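Ticket: Hamerau undercounter dishwasher, white film and error at end of cycle
Site: Londen kitchen, lower floor
Opened by: Roman Sikora
Opened: 22nd January
Status: Closed, follow-up in June

Problem as reported

Everything comes out with a white film on it. Glasses are worst, then steel. It wipes off with a damp cloth but comes back on the next load. On most loads the machine also stops before the final rinse is done and the rinse light blinks 3 times. Turning it off and on clears the light, and the next load may or may not finish.

Detergent is the Stevico liquid, same as before. Rinse aid is Falcão, changed over from the old one when the last drum ran out. The softener was filled with salt the week before.

Reply from service desk

Please check the following before we send anyone out:
Water hardness at the tap and after the softener.
Filter basket and lower spray arm.
Rinse aid level and dosing setting.
Inlet valve fully open.
Also tell us if the film dissolves in vinegar. If it does, it is scale. If it stays, it is more likely detergent or rinse aid.

Log from site

Step 1. Vinegar test. Put vinegar on a glass and left it while I did the filter. Film was gone after rinsing. Did the same on a tray, same result, so I am treating it as scale.

Step 2. Filter and spray arm. Filter had some label paper in it and a bit of rice. Lower arm had two blocked holes, cleared with a toothpick. Upper arm was clean. Ran a short cycle. No change in the film, and the light blinked again.

Step 3. Polished steel, checking the marks. I wanted to know if the marks on the steel were all film or if some of it was wear. Washed by hand in plain water, dried with a clean cloth, then looked at it under the ceiling lights. Fine scratches, smudges and swirl marks do not come off and should not be counted as part of this fault. Please don't replace any steel on the basis of this ticket. 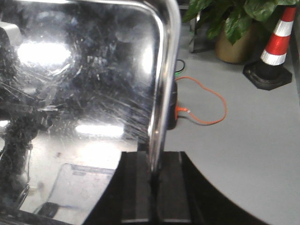

Step 4. Water hardness. Test strips, two at each point. Tap reads hard, as it always has here. After the softener it reads the same as the tap. The softener is not doing anything.

Step 5. Softener. Opened the lid. Plenty of salt, but it had set into a solid crust with a gap under it, so the water never reached the salt. Broke it up with a broom handle, scooped out the lumps and refilled with tablets. Started a manual regeneration. After it finished, the strips at the softener outlet read soft.

Step 6. Rinse fault. Inlet valve was open. Shut it, took the hose off and found the mesh screen packed with grit. Flow before cleaning was 500 ml in the time it should give 700. Cleaned the screen, refitted the hose, checked for drips. Flow is now at 700.

Step 7. Rinse aid. Dosing was still on the setting for the old product. Turned it down one notch per the Falcão label.

Result

Ran 11 loads over the next two days. No blinking light and every cycle finished. Glasses are clear. Older film took two washes to go from the trays, and the jugs needed vinegar.

Service desk note

Agree with the findings. Three blinks on this model means slow fill, which fits the blocked screen. No visit needed. Use tablet salt only and keep it below the line inside the tank. Inlet screen to be checked again in June along with the softener.

From Roman Sikora

Fine to close. The broken lumps are in a bucket by the back door if anyone wants to see them, otherwise I will get rid of them. We still need a new pack of test strips.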